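We use cookies to remember your settings and count visits. Accept / Manage preferences

The week the pear kept slipping

by Þórey Steinarsdóttir
July

So I've been promising a Lollside update for ages and this is it, except it's mostly a story about a bug, because the bug ate my whole month. If you're new, Lollside is my simulated kitchen table where a robot arm picks things up and puts them down again, over and over, while I drink too much coffee and squint at plots. The physics runs in Havari, the grasp planner is one called Flelell that a friend talked me into (thanks, I think), and everything gets rendered on the old desktop under the stairs.

Fruit was supposed to be the easy part! Boxes I've had working since winter, cans too, mostly. Then I added fruit, and the arm would go down, close, lift a finger's width, and the fruit would shoot out sideways like a bar of soap. Once it went clean through the brick wall and kept going. I have a log line with a mango at 200 meters below the floor, still accelerating, poor thing. 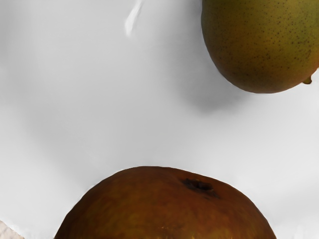
What does a grasp failure look like in the logs?
The fingers report full contact for a few steps, then one side drops to zero, the object's speed spikes, and the planner marks the attempt as lost.

My first guess was friction, because it's always friction, right? I cranked it up. Nothing. I cranked it up to a value that would let you hang a piano off a grape and the fruit still popped out. Then I blamed the weight, then the gripper force, then (for one very bad evening) the render, which has nothing to do with anything, but I'd been up since five and the fruit looked so shiny and smug.

Then I went and did the boring thing I should have done first, which is run a proper batch and write the numbers down. I ran 287 attempts overnight with random fruit poses. 215 of them failed. That's awful, but it was also the first useful thing I'd learned, because when I sorted the failures they were nearly all on the curvy bits, and the ones that held were the ones where a finger happened to land somewhere flat.

Flat! On a mango! That's when I finally turned on the collision overlay. The fruit on screen is a nice detailed mesh, speckles and stems and all, but the shape the physics uses is a separate, much cruder one, and mine was a lumpy thing with big facets. Somewhere in the export the simplifier had been left on its most aggressive setting. So the fingers were closing on a slanted facet that the picture didn't show, and a slanted facet plus a strong grip is basically a slingshot. More force made it worse, and I'd spent days adding more force.

There was a second problem hiding behind the first one, naturally. The collision shapes were also a bit bigger than the visible fruit, 2 millimeters in the worst spots, so the fingers stopped early, and the planner assumed it had touched the skin where the skin was drawn. It would then keep closing to "finish" the grasp, which jammed the fingers into the shape, and Havari would resolve that overlap all in one step by flinging whatever was lighter. The fruit is always lighter.

I re-exported everything with finer collision pieces, shrank the contact margin, and put a cap on how fast the solver is allowed to push two overlapping things apart. Then I started over with the pear on its plate, the cups and the can left where they were, and watched every single try by hand like a nervous parent at swim lessons. 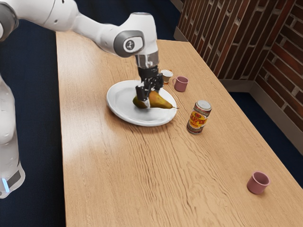
Why not test with the fruit alone on a bare table?
Because the plate matters: its rim changes how low the fingers can go, and a fix that only works on bare wood would have broken again the minute I put the dishes back.

The pear's holding now. The long overnight batch with the new shapes is queued and I'll post the numbers whether they're nice or not. I did do a short run after lunch and saw one slip, on the narrow end near the stem, where the collision pieces still look a little chunky to me.

Somebody on the Thygesen forum asked if any of this matters, since it's a simulated pear and there's no juice to clean up. Well, I'd like to move these grasps to a real arm one day, and the thing that scares me is my own instinct to fix every slip with more force. In Lollside that costs me a mango. On real hardware, with the same bad setting, it could be a chipped plate in my face. So there's now a hard force limit in the config, with a comment in capital letters above it, and the run stops dead if anything on the table goes faster than I could throw it.

Next up is the mug handles, which I'm dreading. If you've got a decent way to break up a thin loop into collision pieces without it turning into a pretzel, please leave a comment, I'll read every one.

Last updated: July, 4:40 pm (fixed a typo in the part about the contact margin)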